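Game Shelf Refresh: where we are, November 12, 2021

Hi Citlali, quick update on the Vikenholm game room money! We've spent $311 of the $778 so far, mostly on replacement chess sets (I'm still waiting on the Kando invoice, so that will creep up).

The sorting took most of October. Loose pieces are getting matched to boards, and I'm trying out woven trays with compartments for the small stuff, plus card holders, which I like a lot more than the old envelopes.
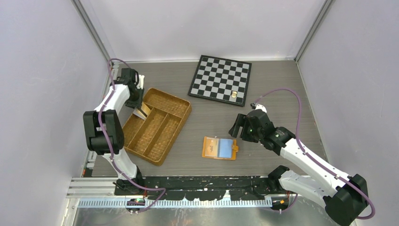
Still to do

Labels for the trays, then 5 more chessboards from Plotero. Could you okay the $250 for those?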